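Home | Club News | Fixtures | Juniors | Membership | Contact

Category: Juniors and Community

Registration arrangements for the new junior hockey season

Sivton Hockey Club has confirmed the arrangements for junior registration, training and match play for the coming season. Parents and guardians are asked to read this item in full before completing the form, as several dates and procedures differ from last year.

Registration opens in August and will be handled entirely through the members' area of the club website. Paper forms will no longer be accepted at the clubhouse. Families who do not have access to the internet at home may complete the form on the office computer during opening hours, and a member of staff will be on hand to help.

The club had 128 registered juniors at the close of last season, the highest number in its history. Places in the under-10 and under-12 groups are therefore limited by the pitch time available. Existing members will have priority until the end of August, after which any remaining places will be offered to those on the waiting list in the order in which they applied.

Training times

The under-8 and under-10 groups will train together on the lower pitch from 9.30 am. The under-12 and under-14 groups will follow at 11 am. Under-16 players will train on a weekday evening at 6.30 pm, and the evening in question will be confirmed once the school timetables have been received.

Players should arrive ten minutes before the start of each session with shin pads, a mouthguard and a filled water bottle. Sticks may be borrowed from the equipment store by those in their first season. A player without a mouthguard will be asked to sit out of contact drills and small-sided games.

Coaching appointments

The club is pleased to announce that Floor Coppens has been appointed Head of Junior Hockey. She joins from Bataineh Hockey Club, where she led the girls' section for seven seasons, and she will take overall charge of the coaching programme from under-8 to under-16.

"The numbers at Sivton are very encouraging, and my first task will be to make sure that every age group has a settled coaching team," said Coppens. "I would like players to move up through the club knowing what will be expected of them at the next stage."

Damián Orozco will continue with the under-14 boys, who finished second in the county league last season, and will also assist with goalkeeping sessions. Henrik Ostermann has stepped down from the under-12 group after completing his term. The club thanks him for his work — in particular for the spring tour, which he organised almost single-handed.

Match play

The league has adopted a revised format for the under-10 competition. Matches will be played seven-a-side across half a pitch, with rolling substitutions and no published tables. The under-12 format is unchanged. Fixtures will be posted on the club website as soon as they are received, and team managers will contact families directly about travel to away matches.

Any player who is unable to attend a match should inform the team manager by noon on the day before. Late withdrawals caused two fixtures to be forfeited last season, and the club is anxious to avoid a repetition.

Equipment fund

The end-of-season tournament raised £857 towards new junior goals and rebound boards. The goals have been ordered and will be in place for the first training session. The club is grateful to all who entered teams, served refreshments or umpired.

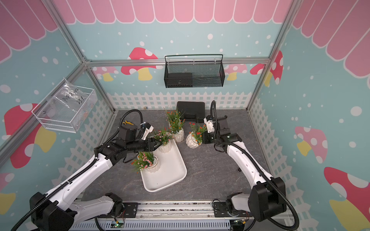
Enquiries

Questions about registration and fees should be addressed to Mirjam Van Beek, Membership Secretary, through the contact page. Questions about welfare or safeguarding should be sent to Nelu Mocanu, Club Welfare Officer, who will treat all correspondence in confidence.

Families wishing to apply for help with the cost of membership may do so on the registration form — all such applications are considered privately, and a place will be held until a decision has been made.

Back to Club News | Next item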